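Search this forum Go
Print this thread | E-mail this thread

gstrickland: Do you iron printed sheets for a double bed? I quit years ago.
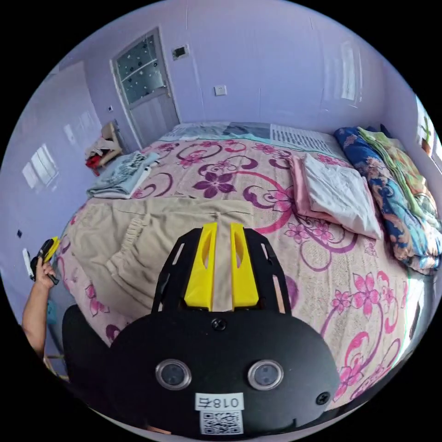 Flowered sheet on the double, lavender room

holub73: I'd iron that one. Wrinkles show on beige.

sesby: Disagree. Big pink and purple flowers hide creases. Pull it tight at the corners and leave it.

holub73: The background is still plain. It takes me 11 minutes.

gstrickland: That's 11 more than I want to spend. I'll try the corners.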